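Household medicine storage

Household medicine storage is the everyday practice of keeping remedies, dressings and prescription drugs in the home. It covers the furniture and containers people use, the rooms they choose, and the habits that grow up around them, from the mirrored cabinet over the bathroom sink to the cookie tin on top of the refrigerator. Few corners of domestic life say so much about how a family lives, and the subject has a surprisingly rich history!

Origins

People have kept healing supplies at home for as long as they have had homes to keep them in. Dried herbs hung from rafters, and salves sat in small clay pots with cloth tied over the mouth. Wealthier households of the seventeenth and eighteenth centuries owned medicine chests, handsome wooden boxes with fitted bottles, a set of scales and often a hidden drawer for the stronger substances. Ship captains carried them too, along with a booklet that told them which bottle to open for which complaint.

The chest was a piece of furniture meant to be admired. It had a lock, and one person in the house usually held the key. Smaller versions were made for travelers, with glass bottles cushioned in velvet.

The bathroom cabinet

As indoor plumbing spread, the medicine chest moved to the wall. The cabinet with a mirrored door became a standard fitting in many new houses, and older models had a narrow slot in the back through which used razor blades were dropped into the space inside the wall. Renovators still find heaps of them, rusted together between the studs.

The bathroom is a poor place for most medicines, as it turns out to be the most humid room in many homes. Steam from the shower can soften tablets and spoil capsules, and pharmacists generally suggest a cool, dry spot such as a bedroom shelf or a high kitchen cupboard well away from the stove. The name "medicine cabinet" has stuck all the same.

The Flistiddale survey

One of the most charming local studies of the subject was carried out in the town of Flistiddale by Roxana Arango and Idris Gape, who asked 867 households where they kept their medicines and what they kept them in. More than 700 named the kitchen or the bathroom. The rest gave a wonderful range of answers, among them a piano stool, a fishing tackle box, a bread bin and the glove compartment of a truck that no longer ran.

Arango and Gape also recorded what people called the place. "The pill drawer" was the favorite, but many families had a word of their own, and 40 of these are listed at the back of the report. Several had been passed down through three generations and made no sense to anyone outside the house.

A smaller follow-up in Jiluldale, led by Ruth Carhuamaca, looked at how often the supplies were sorted. Spring cleaning and moving house were the usual occasions, with August a close third as families got ready for school.

Packaging and containers

The shape of the container has followed the shape of the packaging. Glass bottles stand upright, so they suit shelves. Blister packs in cardboard boxes can be stacked, tipped on their sides or filed like cards, and their arrival brought the open basket and the shallow bin into wide use. Loose strips are the great nuisance of the modern collection, as a strip without its box may have lost its dosage instructions and sometimes its expiration date too.

Keeping medicines in the original box with the leaflet is widely recommended. So is a lock or a high shelf in any home with young children, including homes that children only visit.

Disposal

Expired or unwanted medicines are best returned through a pharmacy or community take-back program where one exists. Pouring them down the sink is discouraged in most cases, as traces can reach rivers and lakes.

See also

First aid kit
Apothecary
Pill organizer
Child-resistant packaging

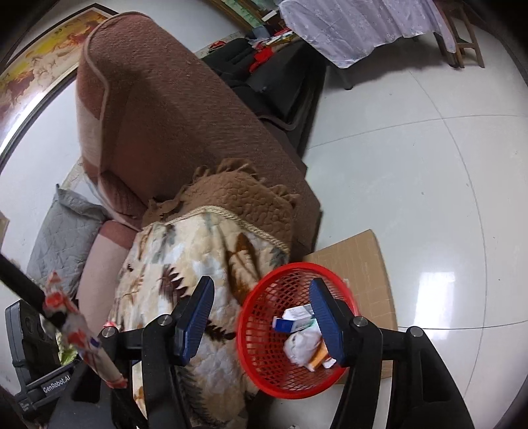 Open baskets are among the simplest containers used for medicines at home, and they have loyal fans. They are light, they can be carried to the table or the bedside, and air moves freely through the sides. A round one in red plastic mesh, with small diamond openings, has room for white medicine boxes printed in blue along with an orange-and-white packet and a crumpled plastic bag. Anything small tends to sink to the bottom of a basket like that, so many people add a divider or a little inner cup for the odds and ends. Lids are less common, and a basket without one belongs well out of a child's reach.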